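How Do You Show a Robot What to Do?

A robot does not know how to pick up a hat. Somebody has to show it.

One way is to use a hand-held gripper. It has two fingers that open and close, like the fingers on a robot arm, but a person carries it. A small camera rides on top. At the Pirmont workshop, a person holds the gripper, does a job with it, and the camera records the whole thing. One recording is called a demonstration.

Another way is remote control. The person moves a set of handles, and a robot arm copies each move. This is called teleoperation (say: TEL-ee-op-er-AY-shun). It is slower to learn. New drivers at Pirmont practice for 5 hours before they record anything.

One demonstration is not enough. For a job called Lurnness, the team wanted 500. Each one lasted 23 seconds or less. A computer then studied the recordings and looked for patterns. Where do the fingers go first? When do they close?

Soft things are hard for robots. Cloth folds and bunches up, so it can look different every time. A stiff thing like a wire stand keeps its shape, but a gripper can still bump into it.

Try it yourself! Use two rulers as fingers and pick up a sock. Could you do it nine times in a row? 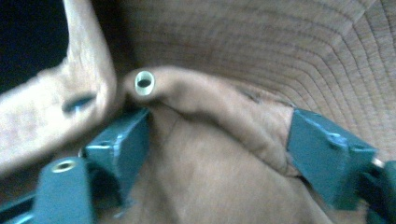
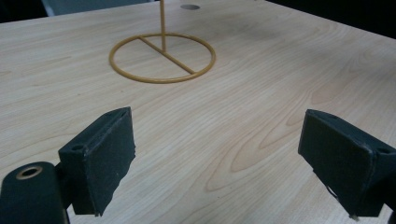
Views from hand-held grippers: tan fabric between the fingers (first picture) and a wire stand on a wooden table (second picture).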